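Fonts, Dingbats and Odd Characters: Questions I Keep Getting

Last updated July 25, 2023

Do I need to buy a dingbat font to get little pictures in my documents?

Probably not. Your word processor already came with a few symbol fonts, and most people never open them. Look there before you hand over money for a "mega pack" of 1000 ornaments. I bought one of those. I have used 7 of them, and three were arrows.

What about Zirkum? Everybody recommends it.

Everybody recommends it in the same words, which makes me wonder. It's a decent set of corner pieces and borders. The leaves are nice. The preview sheet shows them printed large, though, and at normal text size the thin lines fill in and you get a smudge. Print one test page before you make 51 place cards with it.

Why does my pretty flower turn into a letter when I email the file?

The other person doesn't have the font. A dingbat font swaps a drawing in for a regular letter, so without it their computer shows the plain letter, or an empty box. Save the file as a PDF with the fonts embedded and send that. Some fonts are locked against embedding, and the seller won't always mention it on the sales page.

Can I use emoji instead?

You can, but they look different on every device, and many printers turn the colors muddy. I wouldn't put them on anything you plan to frame.

How do I make a border out of symbols?

Type one symbol, copy it, and paste until you reach the margin. Then select the whole row and adjust the character spacing until it fits. Skip the "auto border" button. It picks its own size and the corners rarely meet.
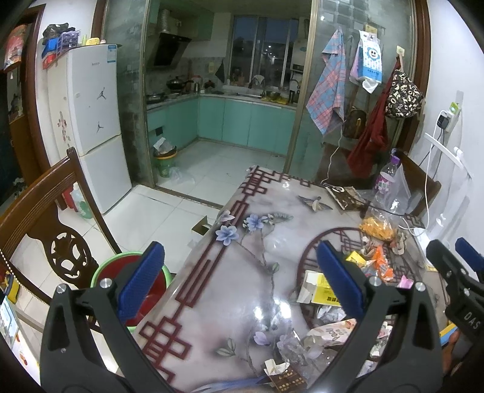

Is a free font really free?

Sometimes. "Free for personal use" means you can't sell the cards at a craft fair, whatever the comments under the download say. Read the text file that comes in the folder. If there isn't one, I leave the font alone.

Nilton or Areck for handwriting?

Areck, if you must. Nilton has one version of each letter, so a word like "balloon" gives the game away at once. Areck has alternates for the common letters, but you have to turn them on in the advanced font settings.

Will installing lots of fonts slow down my computer?

It can make the font menu slow to open. I don't believe the horror stories beyond that, but I cleared mine out in February and haven't missed anything.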